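Hallway

A hallway, or corridor, is a narrow indoor passage that connects the rooms of a building. In houses it usually runs from the front door toward the bedrooms or the kitchen. The word "hall" once meant the main room of a large house, where people ate and slept, and the smaller passage took the name later.

Early houses often had no hallways at all. People walked through one room to reach the next. Passages became common as families began to want private bedrooms.
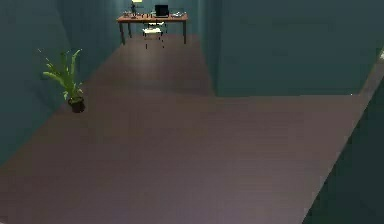
Layout and width

Width is the first thing a builder settles. A home hallway is often 3 feet wide or a little more, while public buildings need more space for two-way traffic and wheelchairs. Long passages lose heat and take up floor area, so many newer plans shorten them or open them into a living room — a change that also brings in daylight.

Living rooms joined to a hallway are often arranged so that the main path stays clear of the seating and the television.

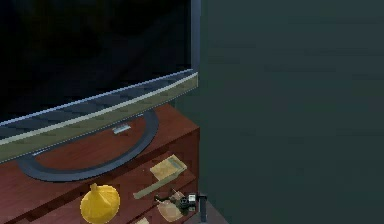
Doors normally swing into the rooms and leave the passage free. Closets are an exception, and sliding doors are sometimes used for them.

Color and light

Hallways with no windows depend on lamps or on light from nearby rooms. Pale paint is the usual advice, but dark greens and blues are also used.

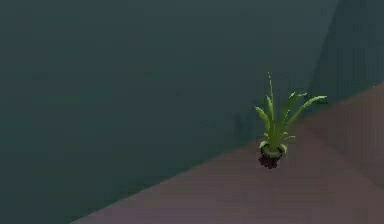
Matte paint hides small dents but marks easily, and busy households tend to choose a washable finish.

See also: Foyer, Landing, Open plan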